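Shelf life: an afternoon watching robots put the shopping away

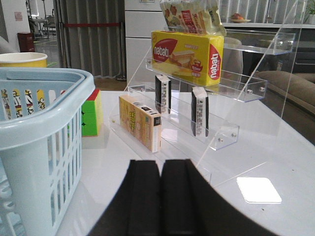
The stepped rack at Degefa's open day, seen from the arm's own wrist camera. The blue basket is at left.

The first thing visitors asked at the Degefa open day was whether they could touch the arm. The answer was no, but they could rearrange the groceries, and for most of the afternoon that kept the queue happy.

Degefa rents the ground floor of a former carpet showroom in Perov and has spent the past two years teaching robot arms to handle small packaged goods. On October 24, 2018, it opened the doors to suppliers, neighbours and anyone who had seen the notice in the library. I went with a notebook and no particular expectations.

The job on show was tidying. Items go from a plastic basket to a clear acrylic rack with four stepped trays, and then back again. The goods are ordinary: a yellow box of Nabati wafers, a crinkled snack bag, slim black-and-white boxes, a small carton, a puzzle cube. The fingers that do the gripping are black and plain, and from the wrist camera they take up a good part of the picture.

Clear plastic is a deliberate choice. Cameras have trouble with it, and so does the software, called Flistia, which has to work out where a tray begins before it can put anything down. The glossy white table adds reflections. An engineer told me the team could make life much easier with a matte grey shelf, but the shops they hope to sell to don't have matte grey shelves.

Most of the learning comes from people. An operator guides the arm through a task by hand controls, the cameras record it, and the recordings go into training. In August the team logged 861 of these runs, of which 738 were judged clean enough to keep. The rest were thrown out for dropped items, bumped trays or an operator changing their mind halfway.

The demonstration itself was slow. The arm paused over each item for long enough that a boy near the front began announcing its next move, and he was right more often than not. Boxes went well. Bags did not — one slid off its tray twice and had to be put back by a staff member reaching over the barrier.

Nolura, a pharmacy chain with stores across the region, is paying for part of the work and plans a trial of overnight restocking. Degefa wants 200 runs in a row without a person stepping in before it agrees to a start date. It wouldn't tell me its best streak so far.

By four o'clock the sausage rolls were gone and the arm was back on boxes.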